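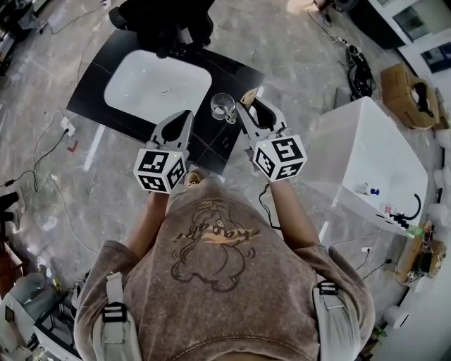

Entretien du plan de travail en pierre et de la cuve encastrée : mode opératoire

Fiche établie par Conceição Baptista, relue par Ilídio Louro. Mise à jour du 1er octobre 2020.

La présente fiche s'adresse aux occupants des locaux Plirach équipés d'un point d'eau à plan de pierre noire. Elle porte sur l'entretien courant du plan, de la cuve blanche et de la verrerie. Les taches anciennes et les éclats relèvent du service Doter, poste 604.

Matériel nécessaire
Deux chiffons en microfibre
Une éponge non abrasive
Du savon liquide au pH neutre
Une raclette souple

1. Dégager le plan
Retirer les verres et les gobelets, puis vider dans la cuve le liquide qui y reste. Les cartons et emballages ne doivent pas séjourner sur la pierre : humides, ils peuvent y laisser une auréole brune.

2. Laver la pierre
Diluer une cuillerée de savon dans six litres d'eau tiède. Passer l'éponge essorée dans le sens de la longueur, en insistant sur le pourtour de la cuve, où le calcaire se dépose sous le rebord. Rincer à l'eau claire. Le vinaigre, le jus de citron et les poudres à récurer sont proscrits, les veines claires étant plus sensibles que le fond noir.

3. Nettoyer la cuve
Frotter les angles arrondis, puis la bonde. Rincer abondamment et laisser couler l'eau une minute.

4. Sécher
Passer la raclette vers la cuve, puis le chiffon sec. Un séchage à l'air libre laisse des traces visibles sur la pierre sombre.

5. Terminer par le sol
Essuyer sans délai les projections tombées au pied du plan. Un sol brillant devient glissant lorsqu'il est mouillé, et la salle est un lieu de passage.

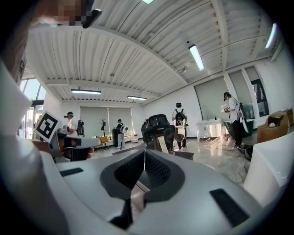 À quelle fréquence faut-il renouveler l'hydrofuge de la pierre ?
Une fois par an, de préférence en août, lorsque les locaux sont peu fréquentés. Verser quelques gouttes d'eau sur le plan propre et sec : si la pierre fonce en quelques minutes, l'application doit être avancée. Le plan reste hors service jusqu'au lendemain.

Les demandes d'hydrofuge sont à adresser à Guido Rinaldi, avec indication de la salle concernée.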